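Section 4: Scanning and Cataloging Your Negatives

Read Section 3 first if you have not yet installed the Sarkby film holder. If you have installed it and there is a small spring left over, read Section 3 again.

4.1 Before you start

You will need:
The Prunon scanner, connected and switched on
The Sarkby holder for your film size (35mm or medium format)
Cotton gloves
A blower brush
A contact sheet, if one survives
Somewhere flat to work, without coffee on it

Allow the lamp 11 minutes to warm up. The status light turns green well before this. The status light is an optimist. Scans made in the first few minutes tend to come out slightly magenta, and you will spend longer fixing them than you would have spent waiting.

CAUTION: Never use canned air on negatives. Held at the wrong angle it sprays propellant, and propellant on an emulsion is there for good.

4.2 Loading a strip

1. Put on the gloves. Both of them.
2. Hold the strip by its edges and find the dull side. This is the emulsion. It faces down in the Prunon, whatever your last scanner wanted.
3. Blow off loose dust with the blower brush. Two or three puffs per side.
4. Open the holder and lay the strip in the channel with the frame numbers reading left to right.
5. Close the lid until it clicks. If it will not click, the strip is sitting on a locating pin. Lift it and try again. Pressing harder will add a new sprocket hole.
6. Slide the holder into the scanner until it stops.

Note: Strips that have been rolled up in a film can for forty years will want to stay rolled. Put them in archival sleeves under a heavy book for a few days. Exhibition catalogs are good for this, and some of them have had no other use since the opening night.

4.3 The preview scan

1. In Jisisex, choose File, then New Roll.
2. Enter a roll name. See 4.5 for naming before you call it "Misc."
3. Click Preview. The whole strip appears as a row of thumbnails.
4. Check that the crop lines sit on the gaps between frames. Dark pictures (nightclubs, theaters, anything lit by one candle and good intentions) confuse the frame finder, and you may have to drag the lines yourself.
5. Uncheck any frames you do not want.

Be slow about step 5. The frame after the famous frame is often the better picture, and the blurred one of the back of someone's head may be the only record of who was standing there. Disk space is cheap.

4.4 The full scan

1. Set Resolution to Archive for anything you might print or exhibit. Draft is for contact sheets.
2. Set Color to 48-bit for color negatives, or 16-bit Gray for black and white.
3. Turn Dust Removal on for color film. Turn it OFF for traditional black and white. The infrared channel cannot tell silver grains from dirt and will scrub faces until your sitters look like candles.
4. Leave Auto Contrast off. The photographer probably meant those shadows.
5. Click Scan Roll, then leave the scanner alone. It can feel a person walking across a wooden floor.

A six-frame strip at Archive takes a while. If error 77 appears, the holder has shifted. Eject it, reseat it and click Resume. If error 144 appears, the USB cable has come loose, or it is the long one from the drawer that you were warned about in Section 2.

4.5 Naming your files

Jisisex names files by roll and frame. We suggest year, month, subject, frame, in that order, so that a January sitting stays with the rest of its year instead of joining every other January you ever worked.

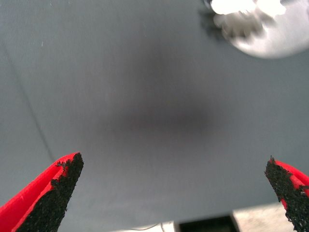 Do not put adjectives in file names. "Portrait_final_best_REALbest" is funny once, and then you have to search for it.

The demonstration library installed with the software, the Hayat Collection, holds 1,257 frames named in this way. Browse it, practice on it, rename things in it. It can be restored from the Help menu at any time. Your own library cannot, so please see 4.6.

4.6 Backing up

1. Connect an external drive.
2. Choose Library, then Back Up Everything.
3. Wait for the message "Backup verified." The earlier message, "Backup complete," only means that the copying has ended.
4. Disconnect the drive and keep it in a different building.

CAUTION: A second folder on the same computer is not a backup. Neither is the memory card you mean to copy over at some point.

4.7 Putting the film away

1. Return each strip to its sleeve, emulsion side away from the writing panel.
2. Write the roll name on the sleeve in pencil, before the film goes in. Ballpoint pressed through a sleeve leaves a line that every later scan will reproduce beautifully.
3. Store sleeves upright in a cool, dry room. Attics and basements are neither of these.
4. Switch off the scanner and replace the dust cover - the gray cloth thing you took for packing material. If it has already gone out with the trash, a clean pillowcase fits.

Section 4 last revised March 5, 2010. Applies to Jisisex for Windows and Mac.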